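Ticket: orange drink filled too high, tray sticky at pickup
Site: Pulterport, serving counter
Status: open, waiting on second check

Reported 8:40 a.m. Staff say the clear cups of orange drink are coming up too full to carry. Drink gets into the tray and the next cup sticks to it. Spill log for November shows 11 entries, nearly all for this drink.

Cups are the Flivham 200 ml, same as before. The Hundent fill card still says to stop at the shoulder line, but the clear cups have no line printed on them. The old paper ones did.

Checked the cap and the fill level at the counter.

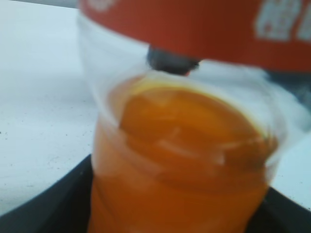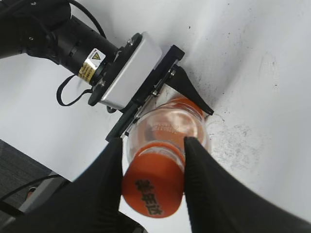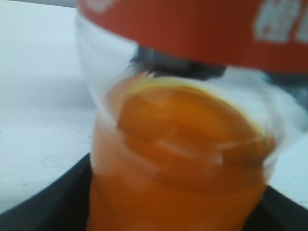
Measured a full cup into the jug and got the whole 200 ml, so the card and the cup don't agree. Card should give an amount. Suggested 60 ml less than full for anything that has to be carried.

Steps so far:
1. Wiped down tray and counter, put out a dry liner.
2. Marked one test cup with tape at the new level. Carried it to the far table and back – no spill.
3. Asked Sepúlveda (supplier) if the clear cups come with a printed line. They do, in cartons of 60, different part number.

Still to do: mark 8 more cups for the afternoon shift and check the tray again at closing. If it stays clean, order the lined cups and replace the fill card. Leave ticket open until then.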